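Ticket 121 - Lighting, 2nd floor open area, Floneck building
Status: open, waiting on electrician
Priority: normal

Reported in May by the Inaslow desk. Flicker back in the open-plan part, worst after 4 pm. Buzz too, on and off. Front part under the curved ceiling not affected as far as anyone has said.

Tried so far:
- breaker off/on. no change
- swapped dimmer for the spare Sotelo unit, flicker slower but still there
- new bulb in one pendant, 20 min ok then started agian 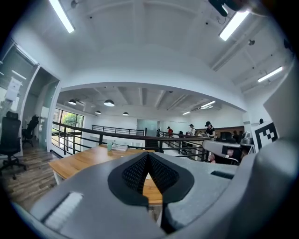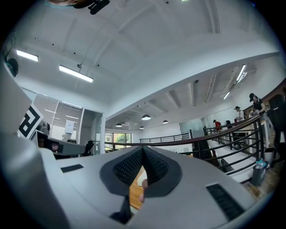

Need to know what shares a circuit before I order anything. Panel label just says LTG REAR, no drawing in the binder, old Grarnar paperwork stops at the front room. My guess is the four black dome pendants are on the dimmer and the two linear lights over to the right of them are switched seperately, but that's a guess till somebody opens a box. Fluorescents on the white ceiling have their own breaker, I tested that, leave them alone.

Update, 5:20 pm: killed dimmer circuit, buzz stopped. Linears stayed on. So guess was right, at least that half. Flicker not seen on linears in the 20 min I stood there.

Next: electrician to check load on dimmer and the neutral. Rated 200 W, bulbs may be under the minimum, spec sheet missing. Bring the tall ladder, short one won't reach. Dont close this until it's been through one late afternoon with no complaints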